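Kisturholm 仕分け台データセット README

概要
Kisturholmは、菓子や小物の包装品を双腕ロボットで仕分ける作業を記録したデータセットです。Inasellの出荷準備室で実際に使っている作業台で収録しました。研究用のきれいな積み木も好きですが、やはり現場の袋ものは面白いです!つぶれる、傾く、光る、くっつく。人の手なら何気なく済ませていることの難しさが、データを眺めるだけで伝わってきます。

収録内容
エピソード数:3,072
作業の種類:14
品目数:302
評価用に分けたエピソード:62
各エピソードには、頭部視点の映像、左右の腕の関節角、グリッパの開閉指令、日本語の短い作業指示が入っています。作業指示は現場で使っている言い回しのまま残しました。「手前に寄せる」「向きをそろえる」のような表現が多く、標準語の辞書に載っていない略称も少し混じります。略称の一覧は同梱の用語表を見てください。

現場で変わったこと
導入前、出荷準備室の担当者は立ったまま袋を並べ、向きをそろえ、箱に移す作業を一日じゅう続けていました。今は並べる工程の多くを腕に任せ、担当者は検品と例外対応に回っています。例外というのは、破れた包装、二つ重なった袋、中身が片寄って自立しない容器などです。
うれしかったのは、担当者のほうから作業指示の書き方を提案してくれるようになったことです。最初の版では開発側が指示文を全部書いていましたが、10月の改訂からは現場の文がそのまま入っています。読み比べると、現場の文のほうが短くて具体的です。
一方で、新しい負担も出ました。腕が止まったときの復帰操作は担当者の仕事になり、慣れるまでは並べ直すほうが早いという声がありました。復帰手順は紙一枚にまとめ直しましたが、まだ改善の途中です。持ち場の割り振りも変わったので、休憩の取り方は各班で決め直しています。

作業台の様子
品物は整列した状態とは限りません。斜めに並んだもの、しわの寄った包装、透明な容器などが同じ台に載ります。透明容器は輪郭が取りにくく、手元の腕に隠れることも多いので、検出モデルを試す方にはぜひ挑戦してほしい部分です。
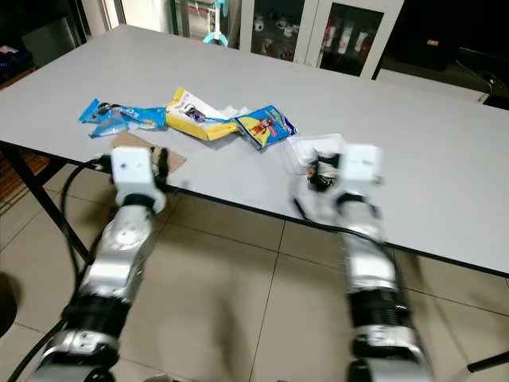 図1 頭部視点の一コマ。台上に菓子などの包装品、手前に左右の腕。

既知の制限
動きの速い区間では腕の先がぶれて写ります。ぶれた区間も除外していません。
収録場所は一室だけです。背景の棚や床に頼った学習にならないよう、Avutthorpeの別室データとの併用を勧めます。
柔らかい袋の変形については、正解ラベルを付けていません。

使い方
読み込み用のスクリプトはKaewmaneeツールキットに入っています。まず評価用のエピソードを一つ再生し、映像と関節角の時刻が合っていることを確かめてください。合わない場合は、設定ファイルの時刻補正を有効にすると直ります。

更新履歴
2024年2月8日 用語表を追加、復帰操作を含むエピソードに印を付けました。
不具合の報告や作業指示の言い換え案は、リポジトリの課題欄で受け付けています。現場で働く方からの投稿も大歓迎です!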